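31 July was the date I'd set for a decision, so on July 31, 2020 I sat down with the quotes, a mug of tea and a bad temper. The question was whether to replace our electric range with induction. I have been told to do so by the man at Pisov, by two websites that both earn money when I click on things, and by a leaflet from Zekness that came through the door with the pizza menus.

I'm still not convinced, and I want to write down why before somebody talks me round.

## The speed thing

Everyone starts with speed. Water boils faster, they say, and I believe them. I have watched it in the Pisov showroom and it was quick. But how much of my cooking is boiling water? Pasta, potatoes, the odd egg. The rest of it is onions, and onions take as long as they take. If a salesman could show me a hob that softened onions properly in half the time I'd hand over the money there and then. He changed the subject to the timer.

There's also the kettle. We own a kettle. It already does the fast bit, and the pan carries on from there. I mentioned this in the showroom and got a look.

## What they say about money

The Zekness leaflet says a household like mine could save "up to" 200 pounds. It doesn't say over what period. I rang to ask and was passed between 2 people, the second of whom thought it might be over the life of the appliance. So, a sum that might be nothing at all, spread over a number of years that might be any number. I don't call that a saving. I call it a gap in a leaflet.

Then there are the pans. I took a fridge magnet round the cupboards one evening and it stuck to very little. Out of everything we cook with, 2 would work on induction: the cast iron casserole, and a frying pan I don't like. The quote from Pisov has no line for new pans. Neither did the one from Kwok, although Kwok did at least offer to sell me some.

And the wiring. Kwok said our supply was probably fine. Zekness said it would probably need a new cable. They can't both be right, and neither of them had looked at it when they said so.

## Cleaning, and the worktop question

I'll give them this one, more or less. A flat sheet of glass is easier to wipe than most things. What I don't accept is that it stays looking nice. My sister-in-law has had hers since December and it already has a grey ring on it that she has attacked with three sorts of cream and a blade.

The part that bothers me more is what happens at the sides. Every firm has suggested a new worktop while they're at it, and Kwok wanted to do the whole run in Besitz, a sort of pressed stone that costs more than my first car. I asked what was wrong with a brown and beige granite pattern next to a black and steel range, a pairing I've lived with happily for years. "Dated" was the answer. Crumbs don't care about the date. A speckled brown top hides toast, coffee and most of a curry, and a plain pale one hides nothing. 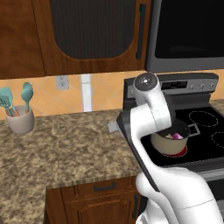

## Things I would need to hear before I changed my mind

- A price that includes the pans, the cable and taking the old one away. One number, in writing.
- A straight answer about the hum. I heard it in the showroom over the music, and was told I hadn't.
- What a new control panel costs in 7 years, and whether anyone will still be making it. Our present range has knobs. When one broke I bought another and pushed it on.
- Whether the touch controls work with wet hands. Mine are always wet when I'm cooking. I tried it at Pisov with a damp finger and the thing beeped at me and turned itself off.

I know how this sounds. I said much the same about the dishwasher and I was wrong, as I'm reminded most evenings. It may be that induction is every bit as good as people say, and that the people selling it round here simply aren't very good at explaining it. I'd be glad to read comments from anyone who has had one for a few winters and paid for it themselves. If you were given yours, or you fit them for a living, I'd still like to hear from you, but please say so first.

Meanwhile the Pisov quote runs out at the end of next month. I've put it under the fridge magnet.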